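Brameo 2: medidor de humidade para madeira e materiais de construção

O Brameo 2 é um medidor de humidade por resistência, com dois pinos, destinado a madeira serrada, reboco e betonilha. Substitui o modelo anterior da marca, que só tinha escala para madeira. A unidade testada foi comprada pela Mukley, com factura, e esteve em uso na oficina desde maio.

Construção e alimentação

Corpo em plástico rígido, com tampa de protecção que encaixa sobre os pinos e serve também de bloco de verificação. Os pinos são substituíveis e roscam à mão. O compartimento das pilhas fecha com um parafuso pequeno, solução segura mas incómoda quando é preciso trocá-las em obra. O visor é legível com luz rasante; a retroiluminação desliga-se ao fim de 90 segundos sem medição e esse tempo não pode ser alterado.

Escalas e compensação

Há 3 escalas: madeiras resinosas, madeiras folhosas e materiais minerais. A escala mineral dá apenas um valor relativo, sem correspondência directa com percentagem de massa, e o manual di-lo com clareza. A compensação de temperatura é manual. Quem mede em armazém frio tem de introduzir o valor antes de cada série, caso contrário a leitura em madeira sai baixa.

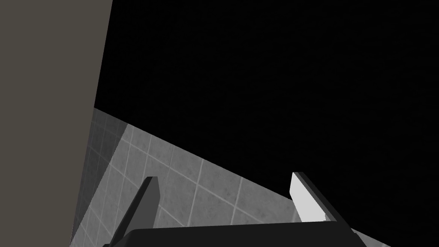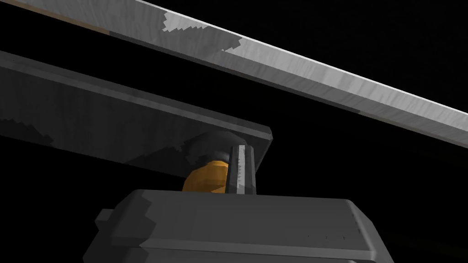 Imagens de simulação por computador.

Resultados

As leituras em pinho foram comparadas com o método de secagem em estufa, em provetes cortados da mesma tábua. Na gama habitual de madeira para carpintaria, o desvio manteve-se dentro da tolerância indicada pelo fabricante. Acima do ponto de saturação das fibras a dispersão aumenta muito – comportamento normal em qualquer aparelho deste princípio – e os valores devem ser lidos como simples indicação de madeira verde.

Em folhosas densas os pinos entram com dificuldade e a leitura só estabiliza com pressão constante. Ilgın Canpolat, que fez a série em carvalho, obteve melhor repetibilidade com o eléctrodo de martelo da Çetinkaya, ligado pela tomada lateral. É um acessório vendido à parte.

Em reboco, o aparelho distingue bem zonas secas de zonas afectadas, desde que não haja sais à superfície. Havendo eflorescências, a indicação sobe sem relação com a água presente.

Memória e registo

A memória guarda cerca de 1324 leituras, com número de ordem e escala, mas sem hora. A exportação faz-se por cabo, em ficheiro de texto separado por ponto e vírgula. Não há aplicação para telemóvel. O separador decimal é sempre o ponto, pelo que uma folha de cálculo em português exige conversão.

Pontos a favor: pinos substituíveis, bloco de verificação incluído, manual completo.

Pontos contra: compensação de temperatura manual, registo sem hora, tampa das pilhas com parafuso.

Recomendado para carpintaria e controlo de recepção de madeira. Para diagnóstico de paredes convém complementar com um medidor capacitivo.

Ensaio: Ilgın Canpolat e Annapurna Kamath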